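Bimine: a small linter for config files
Project report, second semester software workshop
Reet Žukauskas and Aivar Mets

1. Where the idea came from

Both of us had lost an evening in January to a missing indent in a YAML file. The build tool said "error near line 1" and left it at that. We complained about it at lunch, then in the lab, and by the end of the week we had a repository called Bimine with a readme and no code. We loved working on it from the first commit!

The plan was a command line tool that reads a config file, points at the exact spot where something is off, and says in plain English what it thinks you meant. We wanted it to be fast enough to run every time you save, and we wanted the messages to be good. The messages took up most of our time, and they are the part we are proudest of.

2. How it is built

Bimine has a tokenizer, a parser that keeps going after a mistake, and a set of rules. The parser was Aivar's job, and it got rewritten twice. The first version stopped at the first error, so you fixed one thing, ran it again, found the next thing, and so on (very annoying with a long file). The second one kept going but then blamed every line below the real mistake. The third one skips ahead to the next line with the same indent as the last good block and starts fresh from there. Such a simple trick, and it works so well.
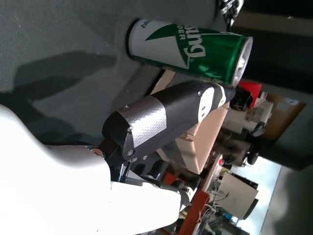

Green and white can on a gray surface, beside the black gripper.

Reet wrote the rules. Each rule is one small file with a name, a check and a message, so adding a new one takes a few minutes. We ended up with 20 of them. The most useful is the duplicate key rule, and the one that caused the most arguing is the rule about tabs. It is now off by default.

3. Testing

We wanted real mistakes to test on, and our classmates were very generous with theirs. We collected 292 broken files from old coursework, took out anything private, and wrote down by hand where the real error was in each one. All together they come to 3,608 lines. The test script runs Bimine over the whole set and compares the reported line with our notes.

The first full run was humbling. Long strings that ran over several lines confused the tokenizer completely, and comments at the end of a line were read as values. Once those two bugs were gone the results jumped, and on the last run only 5 files still gave the wrong line. All of them use anchors, a feature we had hardly looked at before then.

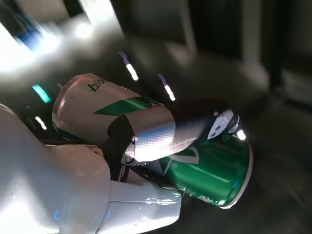 Two drink cans on their sides, held in the gripper.

4. What we would do next

Anchors come first, obviously. After that we want an editor plugin, so the message shows up right under the line while you type. Reet has a rough version running in her own editor and it already feels great to use, though it freezes on very large files and we have not found out why.

We would also start with the test files next time. We wrote the parser from our own idea of what people get wrong, and the files we collected showed a whole different set of mistakes. Writing the notes by hand was slow, but we learned more about the format from that than from reading the spec.

The code, the rules and the cleaned test set are in the workshop repository under "bimine". The readme explains how to add a rule, and we would love to see some new ones!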